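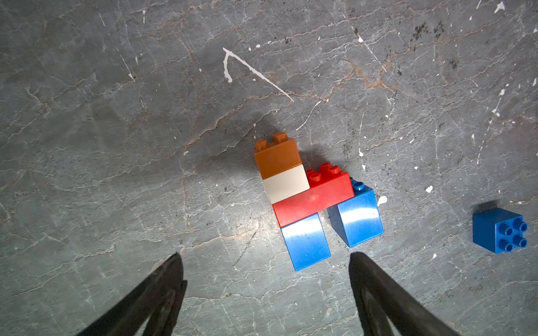 Is Villa going to sell Plestevier this summer?

Nothing has been agreed as far as anyone can show. One site ran a story, four others copied it, and none of them has a fee, a medical or a quote from the club.

northbank_ned
Posted Thursday
Same story as last May, by the way. Plestevier "admires" a club, Plestevier "liked" a post, Plestevier is "keen on a new challenge." Then he turned up for preseason and played at left back for six weeks. I'll believe it when he's holding a shirt.

tomato_can
Difference is he has one year left on his deal now. You either sell or lose him for nothing. I don't love it but the story at least makes sense this time.

northbank_ned
Making sense is how they get you to click. Where does it say one year? The club never announced the length when he signed the extension.

gullwing77
The piece I read said 200 grand a week on offer. For a midfielder with 2 league goals. Come on.

tomato_can
He's a holding midfielder, goals aren't the job. Watch what happens to us when he's out. We got run over in the cup without him.

gullwing77
We got run over in the cup because we had ten men from the half hour. I was there. Wouldn't have mattered who was sitting in front of the back four.
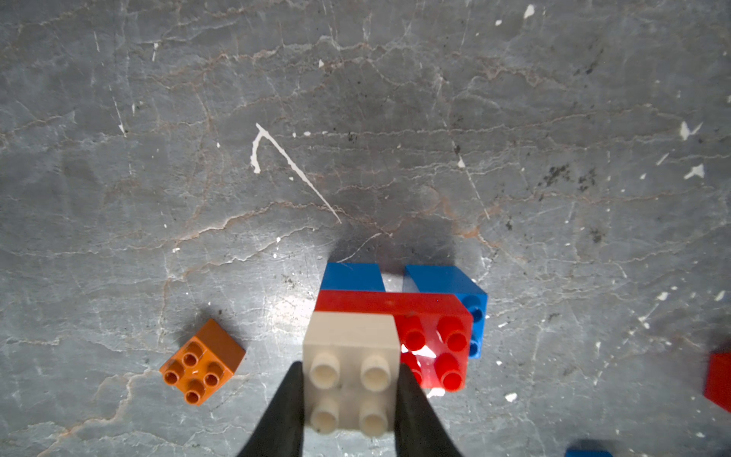
Toy bricks on a gray surface

halfspace_hal
Has anyone looked at where the Skutano part comes from? The claim is we've got him lined up as the replacement. The only source I can find is an account that also had us signing Gaston in the winter, "done deal, 90 percent." Gaston signed a new contract where he was the same week.

quietcorner
Skutano would be an upgrade and I'll say it. Younger, quicker, can pass forward.

halfspace_hal
How many full games have you seen him play? I've seen one and he was subbed off in it.

quietcorner
Three. And he was good in two of them. You don't need 200 games to see a player can turn on the ball.

northbank_ned
You need more than three to spend that kind of money. We've bought off a highlight reel before and we're still paying for it.

tomato_can
So what would you do, keep Plestevier and let the deal run down?

northbank_ned
I'd wait until somebody reports something with a name on it. Every one of these says "understood to be." Understood by who?

gullwing77
His agent, most likely. Contract talks coming up, suddenly there's a big club sniffing. Works every time.

quietcorner
Agents talk to big clubs too though. Both can be true.

halfspace_hal
Sure, but then show me a bid. I'll check back when the window opens.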